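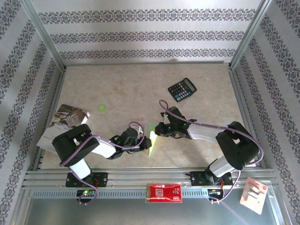

Bands of dark scrollwork on pale gray-white wallpaper, behind a beige marble-patterned tabletop.

FOR IMMEDIATE RELEASE

Koltberg to Open Wallpaper and Fabric Sample Library in Kedell

Free lending service will let customers take full-width samples home before ordering

KEDELL, 27 February 2020 — Koltberg, a supplier of wallpaper and furnishing fabric, will open a sample library at its Kedell showroom in May. The library will lend large samples of wallpaper and fabric to households and decorators at no charge. It will also be the first place where customers can see the company's new Flovia collection in full.

Most wallpaper is still chosen from a pattern book or from a cutting the size of a sheet of paper. Koltberg says this works well enough for plain papers and small prints but causes trouble with large patterns. A scroll or a wide stripe can look quiet in a book and heavy on a wall, and a cutting may show only part of the repeat.

Samples from the new library will be cut at the full width of the roll and will be long enough to show at least one complete repeat. Each wallpaper sample comes on a light backing and can be hung from a rod or leaned against a wall. Fabric samples are hemmed on all sides so they can be draped over a chair or pinned at a window.

"People come back to us after the paper is up and say it isn't what they had in mind," said Lahcen Badawi, head of showrooms at Koltberg. "Usually there is nothing wrong with the paper. They just never saw enough of it at one time, and they never saw it in their own room in the evening with the lamps on."

The library will open with around 500 samples. Of these, 116 belong to the Flovia collection, and the rest come from Koltberg's existing ranges, including the Toma line of plain linens and cotton blends. Discontinued patterns will not be lent out, but staff can look them up in the showroom archive for customers who are trying to match an older room.

Borrowers may take up to 4 samples at a time and keep them for 2 weeks. A loan can be renewed once if no one else has asked for the sample. There is no deposit, but a card must be left on file, and a replacement fee applies to samples that are cut, stained or not returned. Decorators with a trade account can reserve samples ahead of a client visit by calling the showroom.

Flovia is made up of printed wallpapers and matching fabrics. The wallpapers include all-over florals, narrow trellis patterns and a set of borders that can be used at chair-rail height or just under the ceiling. All of the papers are paste-the-wall and can be wiped with a damp cloth. The fabrics are a medium-weight cotton suited to curtains, cushions and table covers. They are not recommended for sofas or other seating that gets daily use. 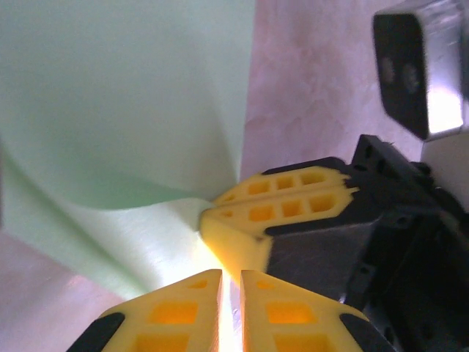

Colors in the collection were kept to a short list so that papers and fabrics from different designs can be used in the same room. Greens and grays make up the larger part of it, with a smaller number of patterns in brick, navy and straw. Every fabric has at least one paper in the same color, printed to match under daylight. The company advises customers to check the match under their own lighting as well, particularly in rooms that face north.

"We had a long discussion about whether to print everything in every color," Badawi said. "We decided against it. It makes the books thicker and it makes choosing slower. If a pattern only looked right in two colors, we printed it in two colors."

The library will take up the ground floor space now used for remnants. The remnant tables will move upstairs and will stay open during the work. Customers who have orders waiting for pickup should use the side entrance until the library opens — signs will be posted at the front door.

Showroom staff will help borrowers work out how many rolls they need. Customers are asked to bring the height of each wall, the total length of the walls, and the position of doors and windows. For patterned papers, staff will add an allowance for the repeat. Unopened rolls from the same order can be returned within the normal return period with a receipt.

Orders for Flovia will be accepted from the day the library opens. Samples cannot be reserved before then, except by trade account holders.

About Koltberg

Koltberg supplies wallpaper, borders and furnishing fabrics to households and the decorating trade. Its ranges include Toma and Flovia. The company's main showroom is in Kedell.

Press contact: Lahcen Badawi, Koltberg showroom, Kedell. Pattern images and cuttings are available to editors on request.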